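What is rent? A quick guide for kids

So you live in a house or a flat. Somebody owns it. Might be your family, might be someone else completely. If it's someone else, your family probably pays rent.

Rent = money you pay to live in a place that belongs to another person. Usually once a month. You don't get to keep the place at the end, but you do get to live there. Bit like borrowing a library book, only bigger and you pay for it.

Some words you'll hear

Landlord. The owner. Can be a man, a woman, or a company.
Tenant. The person who rents. If your mum or dad rents, they're the tenant.
Lease. A long paper with all the rules on it. Both sides sign. Boring to read but very important!
Deposit. Extra money handed over at the start. If nothing gets broken you get it back when you leave.

Let's do a pretend one. Jabari Kimaro wants to rent a flat in Skutunholm. The rent is 1,517 a month. (Skutunholm is by the sea so it costs more. Places near the sea often do.) In Stedenmont, further inland, the same size flat is 94 cheaper. Every month! That adds up. Try working out how much he would save in a year. Get a grown-up to check it.

What comes with the flat?

Depends. "Unfurnished" means no beds, no sofa, bring your own. "Furnished" means the furniture is already there. Kitchens are the tricky bit. Some have everything in, some just have cupboards and a sink. Always ask. 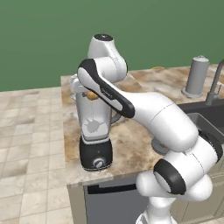
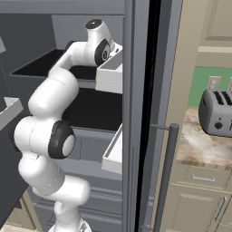

Kitchen things: a blender on the worktop (first picture), a fridge with its door open (second).

Who fixes stuff?

Mostly the landlord. Boiler stops working? Landlord. Roof leaks? Landlord. But if you kick a football through the window, that's your family paying Im afraid. And little jobs like changing a light bulb are normally for the tenant.

Can you paint your bedroom purple? Only if the landlord says yes. Ask first. Get it in writing. Same for pets, even small ones.

Moving out

You can't just go. You have to tell the landlord early, which is called giving notice. Jabari's lease says 2 months. So if he wants to be out by the end of November he has to say so by the end of September. Then he cleans up, gives back the keys, and somebody comes round to look for damage. Jabari left a burn mark on the carpet, so 50 came off his depsoit. The rest went back to him.

Next time: what is a mortgage? (Harder. Have a snack first.)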